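Desk Tidying Examples - Progress Report to the Plemley Fund
Prepared by the Vadito collection team
Report date: 18/08/2018

Where we are

We have now finished the first half of the collection work, and we are very happy with how it is going. The grant pays for a set of short recorded examples that show a learning system how people pick up, move and put down the ordinary things found on an office desk. We promised the first batch by the end of this period. That batch is in, checked and stored, and the second one has started.

When we wrote the proposal we planned to record everything on one bare test table. We gave that up early. The examples from the test table looked fine, but they all looked alike, and a system trained on them had a hard time the moment we gave it a desk with cables on it. Since then we have been recording on desks that people use for their daily work, and it has made the whole project more fun as well as more useful!

What was collected

The first batch holds 222 accepted examples. Another 57 were recorded and set aside. Most of the ones set aside had one of two problems: the operator's hand moved too fast at the moment of the grasp, or the example ended before the object had been let go. Neither problem is hard to fix, and the rate dropped once we asked operators to hold still for a moment before and after each grasp. We are keeping the rejected recordings, because Brundov would like to try them later as examples of what a failed grasp looks like.

The accepted examples cover 8 types of task. The easy ones are lifting a single object from a clear spot and setting it down somewhere else on the desk. The harder ones involve soft things that change shape when the jaws close on them, and these are the ones we are most excited about. A soft object never sits in the gripper the same way twice. We had expected to need a special set of instructions for them, but operators found their own ways of doing it, and the variety is just what the learning side had been asking for.

How the sessions run

Each operator works with the hand-held gripper. The tool carries its own camera, so the recording stays close to the jaws for the whole task. We chose this over driving an arm from a distance, and we would choose it again. People learn it in minutes. They can feel how hard they are squeezing, they can reach around a monitor without thinking about it, and they don't get tired nearly as quickly as they did in our early trials with a joystick.

Before a session the operator reads a one-page sheet and does a few practice grasps that are not kept. After that there is very little talking. We name the task, the operator does it, and we go on to the next one. We used to stop and look at every recording right away, which took ages and made people self-conscious. Checking is now done in one go at the end of the session.

We also stopped clearing the desks first. Bottles, keyboards, eyeglasses, flowers, baskets - whatever is on the desk is part of the example. The system has to learn which object the task is about and leave the others alone, and it can only learn that if the others are there.

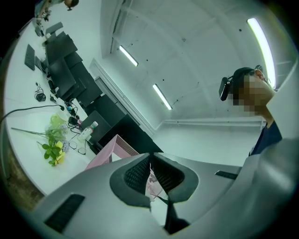
Ververidis wrote back after reading our draft that the learning side would gladly take fewer examples per desk in return for more desks. Their first training run on the batch did well on desks it had seen and noticeably worse on new ones, and they felt that more places would help far more than more repeats. They also asked us to write down the lighting for each session, so they can tell whether a poor result comes from the layout or from the light.

We think both requests are right, and we have already changed the plan to match. In the second batch no desk will be used for more than 6 task types, and every session will be at a desk that is new to the set. The lighting note has been added to the session form. It takes a few seconds to fill in and we wish we had had it from the start.

Problems and what we did about them

Labels were our weakest point. In the first weeks two people could label the same recording differently, one calling it a "move" and the other a "place," and we had to go back through a good part of the early material. We now use a fixed word list with a short note beside each word. It is a dull document, but the labels have been steady since we started using it.

Storage filled up faster than planned. Long gaps between tasks were being recorded along with the tasks themselves. The gaps are now trimmed before the files are copied over, and the space we have should last through the second batch.

Batteries were a small nuisance. We bought one spare set out of the equipment line, which is within the approved budget.

Spending

Spending is in line with the plan. Operator time came in slightly under, thanks to the shorter practice period, and we would like to move the difference to travel so that we can reach more offices. We ask for your approval of this change. No extra money is needed.

Next steps

The second batch is under way and will be finished in December. Before then we will send Ververidis a small early set from the new desks, so that they can run a test while there is still time for us to adjust. We will also try a few two-handed tasks - holding a container steady with one hand while the gripper puts something into it. These were not in the proposal, but several operators started doing it on their own, and it looks like a very natural way to tidy a desk.

The word list, the session form and the one-page operator sheet are attached to this report. Comments on any of them are very welcome, especially on the word list, which we would like to freeze before the next round of labeling begins.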